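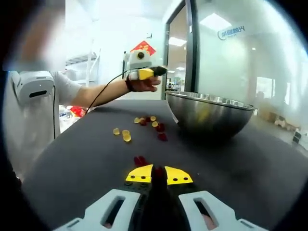 Review: Clarnach 2, demonstration alignment and policy tooling
Reviewed by Kamonchanok Rungrueang
Wednesday, December 12, 2018

Clarnach 2 is a software package for laboratories that train manipulation policies from human demonstration. It ingests wrist-camera video and gripper state, recovers the trajectory of each hand-held device, places two or more devices on a common clock, and exports episodes in a format suitable for imitation learning. The package is published by Rudier and was evaluated over a period beginning in February, under the standard single-site licence.

Installation was completed without assistance from the vendor. The documentation is thorough on calibration and noticeably thinner on export, where several configuration keys are listed without their permitted values. Users migrating from the first release should note that old project files must be converted individually; there is no batch utility.

The evaluation set comprised 3,834 episodes, most of them short two-operator tasks on a dark tabletop. Trajectory recovery was the strongest component. The tracker relies on texture in the surroundings, and sessions recorded against bare walls produced visibly poorer paths than those recorded in furnished rooms. Of the full set, 68 episodes were rejected by the automatic quality filter. On manual inspection the majority of these rejections were judged to be justified.

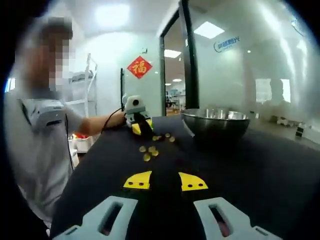
Small-object perception received a separate assessment. Clarnach ships with a segmentation module intended to propose grasp targets, and it behaves well when items are separated and differ in colour from the work surface. Small yellow pieces on a dark navy table should present no difficulty, yet the yellow fingers of the other operator's gripper, held low over them, share their colour. In sessions of this type the module repeatedly merged fingertip and target into one region until the device mask was enabled. The mask is off by default. Rudier should reconsider that setting, or at minimum describe it in the opening chapter of the manual.

Polished steel bowls were a further source of error. Reflections on the metal were at times registered as additional objects, and the planner then offered grasps that no gripper could execute. Raising the confidence threshold removed most of them at some cost to recall.

The comparison product, Nakpan, handles reflections more gracefully but does not support two devices in a single episode. Laboratories working with one operator may find it sufficient. For paired demonstrations, Clarnach remains the stronger choice — its clock alignment required no correction in any session examined.

The licence is priced at $600 per seat annually, with support answered from the Lurthorpe office during business hours. Recommended, with reservations concerning default settings and export documentation.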